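# Jillport open day: the gallery

Jillport let the public in for an afternoon in August, and the public came, chiefly for the robots and partly for the parking. Doors opened at 2 and the queue was very well behaved until the lanyards ran out. What follows is in the order we walked round, captions by me, complaints to Kazimír Slanina, who booked the tickets.

## The household corner

Most halls give you a conveyor belt. Jillport gives you a sofa with a teal throw, a cartoon cat on it and more cushions than I own. The job was picking and placing sweets, and I have seldom watched confectionery treated with such gravity.

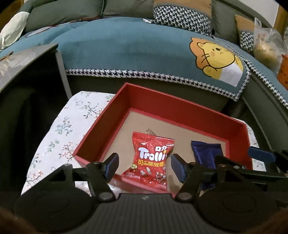
## Gripper, Trolli, red box

Two black fingers with dark blue pads, held by hand over a red box with a packet of Trolli and a wrapped bar inside. The blossom tablecloth gets my vote for best piece of equipment in the building.

Kazimír asked how many goes it takes before a machine gets the hang of this sort of thing. About 4000, said the young man from Sterner, in the tone of somebody who had been there for most of them.

## Things I failed to photograph

- **The Drillard stand.** A very large arm putting very small screws into a plate. Crowd four deep, all of them taller than me.
- **The Thorlacius talk.** Forty minutes on cable routing. The man beside me took notes, and then asked for the slides.
- **The tea urn.** Manual. Longest queue of the day.

Jillport printed 500 programmes and I came home with 2 of them, both folded open at the map, which had the toilets on the wrong side. Next year's open day is also in August. Kazimír has already put our names down.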